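Refill pouches: kerbside recycling, soft plastics drop-off or general rubbish?

Asked by Julteck

I've switched the laundry and the bathroom over to refills and decant them into tubs. The pouches are the kind with a screw cap on a spout. My council's booklet covers bottles and trays but says nothing on these. Do they go in the yellow-lid bin, and does the cap stay on?
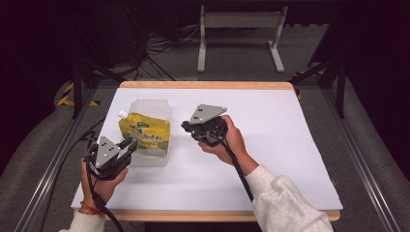 Stevemow
Leave them out of the yellow-lid bin. Most spout pouches are a laminate, usually a polyester outer layer bonded to polyethylene, and sometimes with a foil layer between. A sorting line is set up for rigid items. Flat film travels with the paper and ends up contaminating the bales, or it wraps around the screens and someone has to cut it off.

The cap is normally polypropylene or HDPE. It is a different plastic from the film, and on its own it is too small for most sorting lines - check whether your council takes loose caps, as a few collect them separately.

For a soft plastics drop-off, the usual conditions are:
Empty and dry. Cut the bottom seam, rinse, hang upside down overnight.
Cut off the spout as well as the cap. The spout is a rigid fitment welded into the film.
No foil lining, unless the program says it accepts it. If the inside is silver, assume foil or metallised film.

I weighed mine in October. A 2 litre pouch came to 17 g empty, and the rigid bottle it replaced was 126 g. Even if the pouch goes to landfill you are throwing out much less material.

Laaksonen
just put it in the red bin, life's too short

Dilwyn Phillips
Stevemow's answer is correct for kerbside. Two additions.

First, some brands run their own mail-back or in-store collection for pouches. I've seen a box for Garnier ones at a chemist near me, but I don't know if it is still there. Check the back of the pack before you cut the spout off, as some of these schemes want the pouch whole.

Second, label your tubs. Once the pouch is gone you have lost the dosing instructions and the first aid information. I cut out the back panel and tape it to the lid - packing tape holds up well enough in a damp laundry. Don't top up one product with a different one either, particularly anything containing bleach.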